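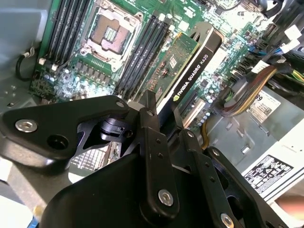

Gudrun Bakke asked whether the Notier kit can pull a graphics card without a technician releasing the slot latch first. It can, if the latch is within reach of the fingers.

Home | Products | Service | Support | FAQ
Filed under: Robotic disassembly

Which boards are supported?
Desktop and workstation boards with full-length DIMM slots. Memory and CPU removal are separate licences.

What is the maximum grip force?
70 N at the fingertip – 40 N is the factory setting.

Does the gripper fit our existing arm?
The Ekström flange is standard. A Trirnness adaptor is sold separately.

How often are the linkage pins serviced?
Every 545 hours. Check the hex screws at the same time and replace any with worn sockets.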